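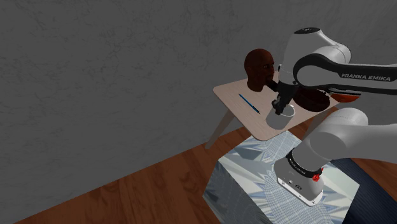 I own too many mugs. I know this because I moved from Mostyn to a flat in Imumgate in February, and when I unpacked the kitchen boxes I had to sit down on the floor for a bit. Mugs from jobs I'd left. Mugs from people I'd left! One from a building society that doesn't exist any more, with a chip in the rim exactly where you'd put your lip.

So I've been thinking about why we keep them, and I've come round to a fairly strong view: most of us need two mugs each, and they should be plain.

I can hear the objections, mainly from my own family, who treat the mug cupboard as a sort of archive. You can't throw that one out, it's from the holiday in Curna. You can't throw that one out either, it came with an Easter egg. But when did anyone last drink out of the Curna mug? It's the wrong shape, it holds about three sips and the handle was made for a child. It has lived at the back for years, and all it does is make it harder to get at the good ones.

Everybody has a good one, that's the thing. Watch people in any shared kitchen and they'll move six perfectly usable mugs out of the way to get to theirs. When I worked at Triltov there were 168 people in the building and I'd swear every one of them had a favourite, and would drink out of a glass before they'd settle for the novelty one with the moustache on it. We'd have been happier with a shelf of identical white ones. You can't be robbed of your mug if they're all your mug.

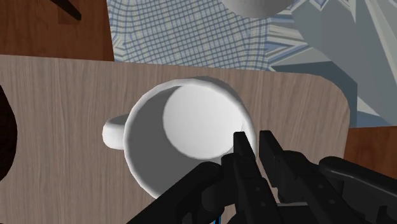

Plain white, thick rim, stubby handle. No slogan.

I'm fussy about the rim, I admit. Thin rims are meant to be elegant, and everyone who writes about tea seems to love them, but I like something with a bit of heft to it (my gran's cups were so fine I was frightened of them, and I think it's left a mark). The handle matters less than people say. I mostly hold the whole thing in both hands anyway, which makes me look like an advert for soup.

What I really can't get on with is the slogan. I don't want to be told it's wine o'clock by a piece of crockery at half past six in the morning. I don't want to be the World's Best anything before I've had my tea. A joke is funny once, perhaps twice if you've got company, and then you have to wash it up 900 times.

And they're such an easy present, which is how the cupboard fills up. Nobody means any harm by it. You're in a gift shop, you've got ten minutes, there's a mug with a hedgehog on it and your sister once said something nice about a hedgehog. I've done it myself. I've done it to the same sister twice. I'd now rather give someone a decent packet of biscuits, which will be gone by the weekend and won't need wrapping in newspaper the next time they move.
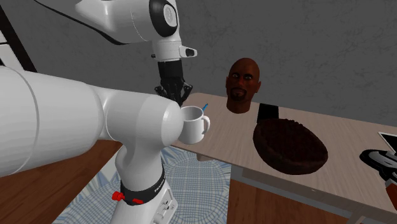 White mug with a blue-handled spoon standing in it.

Spoons, while I'm here, are the opposite case. You can't have too many teaspoons. They vanish, we all know they vanish, and the only sensible answer is to keep buying cheap ones in colours you'll spot in the bottom of the bin. Leave them standing in the mug if you like. I do, and I've yet to poke myself in the eye.

Anyway, I kept four in the end. Two for me, two for visitors, and the rest went down to the charity shop in a box that took me three rests to carry. The woman behind the counter looked inside, looked at me, and pointed to a whole wall of them. The building society one I've still got, if I'm being strict about it, but it's got pens in it so I'm not counting that.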